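Thread: Wire copy bylines on local briefs

kikton_desk
Question on credit lines. Our weekly (circulation is tiny, 162 paid in the town of Turkau itself) runs county briefs rewritten from agency releases. The publisher wants "Staff report" on all of them. I say a release that is 85 percent intact should carry the agency's name. What do other papers do?

Pulau2
We use "From release" if two or more paragraphs are unchanged. Anything with a phone call behind it gets "Staff report."

dudas_copy
Disagree with the paragraph count. One lifted quote in a rewritten brief still needs attribution in the sentence itself. The credit line does not cover that.

Pulau2
It isn't meant to. The line covers the item, the attribution covers the quote. Separate fields in our system, too.

kikton_desk
Does the rule extend to features? Our July food page has a release on table settings – supplied text, our own art.

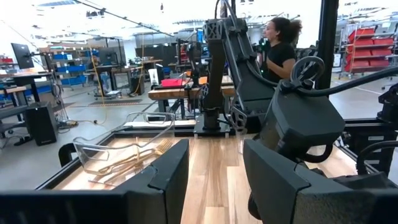 Re: features and mixed credit

dudas_copy
Split it. Photo credit to the paper, text credit to whoever supplied it. Don't run one line for both.

Pulau2
Agreed on that one. I would still keep "Staff report" off the page entirely unless somebody made a call.

kikton_desk
Publisher will object, but I'll put the split in the stylebook draft and leave the briefs question open.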